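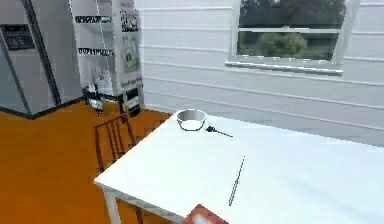 Vorratshaltung im Haushalt

Unter Vorratshaltung versteht man das Anlegen und Pflegen eines Bestands an Lebensmitteln, der über den Bedarf der nächsten Tage hinausgeht. So steht es sinngemäß in jedem Hauswirtschaftsbuch, und ich hab dem wenig hinzuzufügen, außer dass das Pflegen der schwierigere Teil ist. Anlegen kann ich gut!

Geschichte

Bevor es Kühlschränke gab, war der Keller das Herz der ganzen Sache. Kartoffeln lagen dunkel in Kisten, Möhren und Rote Bete steckten in feuchtem Sand, Kraut wurde im Steinguttopf gesäuert. Dazu kamen Trocknen, Pökeln und Räuchern, alles Verfahren, die den Mikroorganismen das Wasser entziehen oder ihnen sonstwie das Leben schwer machen. Das Einkochen im Glas kam erst im 19. Jahrhundert dazu, als Nicolas Appert gezeigt hatte, dass erhitzte Speisen in luftdicht verschlossenen Gefäßen haltbar bleiben. Warum das klappt, wusste er übrigens selbst nicht, das hat erst Pasteur geklärt (ich finde das bis heute herrlich).

Mit dem elektrischen Kühlschrank schrumpfte die Speisekammer. In vielen Neubauten der Nachkriegszeit fehlt sie ganz, und wer heute eine Wohnung mit Kammer hat, stellt meistens den Staubsauger rein. Ich auch, bis vor ein paar Jahren.

Lagerung bei Raumtemperatur

Trockene Vorräte mögen es kühl, dunkel und, na ja, trocken. Weißer Reis, Nudeln und Zucker sind unkompliziert. Vollkornmehl dagegen wird wegen des Keimöls ranzig, davon kaufe ich nur kleine Packungen. Nüsse ebenso. Zwiebeln und Kartoffeln gehören beide ins Dunkle, aber bitte getrennt voneinander, sonst treiben die Kartoffeln schneller aus.

Gegen Lebensmittelmotten helfen dicht schließende Gläser. Dünne Plastiktüten fressen die Larven einfach durch! Meine Freundin Heloísa Lacerda friert jedes neue Mehl erst mal ein paar Tage ein, und seitdem ich das nachmache, ist Ruhe im Regal.

Lagerung im Kühlschrank

Im Kühlschrank ist es nicht überall gleich kalt. Bei den meisten Geräten ohne Umluft ist die Glasplatte über dem Gemüsefach am kältesten, da kommen Fleisch und Fisch hin. Bei 8 Grad, wie sie in schlecht eingestellten Geräten schnell mal herrschen, hält sich Hackfleisch deutlich kürzer als bei vier. Tomaten und Basilikum lasse ich draußen, beide verlieren in der Kälte ihr Aroma.

Umschlag und Kennzeichnung

Das Prinzip heißt im Handel »first in, first out«: Neues nach hinten, Altes nach vorne. Ich schreibe mit Fettstift den Monat aufs Glas, mehr nicht. Eine Liste an der Tür hatte ich auch mal, die war im Juli angefangen und im August schon falsch.

Das Mindesthaltbarkeitsdatum ist kein Wegwerfdatum. Anders das Verbrauchsdatum auf leicht verderblicher Ware, daran halte ich mich streng.

Siehe auch

Einkochen, Erdmiete, Fermentation, Speisekammer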